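Refinishing (or not) a round table that became the family dumping ground
Woodworking and Home > Tables, Desks and Chairs

jenollow_gal
18 November 2018
Hi everybody, long-time reader and finally a poster! I have a round table that came from my aunt Elvira Puma, who ate breakfast at it for as long as I knew her, and it now lives in our family room. It was supposed to be a puzzle table. What it has become is the place where everybody sets down whatever is in their hands, plus every charger we own. The finish is that warm orange tan that so many tables had back then, and I go back and forth on whether I love it. My husband wants to sand it and go darker. I'm leaning toward leaving it alone and just getting the cords under control. What would you do?

Stundo
Sand it. Orange wood makes a whole room look dated and you'll be so much happier with a walnut stain. I did ours over two weekends in September and spent 73 dollars, and that includes the sandpaper and a decent brush.

oldgluepot
I'm going to disagree with Stundo, and I say this with affection because he and I have been disagreeing on here for years. If you don't know whether that top is solid or veneer, you have no business going near it with a power sander. I went straight through the veneer on my mother-in-law's sideboard and I still hear about it at Thanksgiving. Look at the edge first and see if the grain carries over from the top. And even if it's solid, a table somebody loved for all those years has earned its color, if you ask me.

Stundo
You can do veneer by hand with 300 grit if you're patient. Not everything has to be a museum.

oldgluepot
300 grit won't take off an old finish before the grandkids graduate, my friend. That's what stripper is for.

Jiang
Could we talk about the cords? I think that's the real trouble, because a dark table with wires all over it is still a table with wires all over it. Do the devices have to live on top? We put ours in a shallow basket and ran everything down one leg with those soft wrap ties, and it made such a difference that I went and did the desk too. It cost me all of 2 dollars at the hardware store. Also, is there any damage, or is it only the color that bothers you?

jenollow_gal
Thank you all, you're so kind to take the time! Jiang, I think you may have put your finger on it. The color is mostly my husband's complaint, and he sits facing the window so he gets all the shine. I did want to ask about one mark, a little brown curve out toward the middle of the top — it could be a stain or it could be nothing more than a shadow, I can never make up my mind.
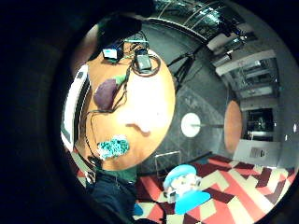
I've tried a damp cloth on it and a bit of mineral oil, and neither one told me much, so I'd welcome ideas before I buy anything stronger. As for the cords, I'm ashamed to say I'd stopped noticing them until I sat down to write this. The purple fellow with the green top stays, by the way, he has been through a lot with this family and I won't hear a word against him.

Plilteck
Try it with a flashlight held low. If it moves when the light moves, it's a shadow and you can go have your coffee. If it stays put, rub very gently with a little paste wax and the finest steel wool, going with the grain, and stop the second the color starts to lift.

oldgluepot
Seconding the flashlight. And try the wax on the underside first, please.

Stundo
Fine, I'll give you the cords first. But I'd still sand it. That is a LOT of orange.

Jiang
I like the orange! With that bright teal piece next to it, it looks cheerful to me. Get the black cables bundled at the back and I think you'll fall in love with it again.

jenollow_gal
I showed my husband the thread and he is firmly on team Stundo, so we've settled on the basket and the ties for now and we'll argue about walnut in the spring. Flashlight tonight, once the kids are in bed. I'll report back — and oldgluepot, I'm so sorry about the sideboard.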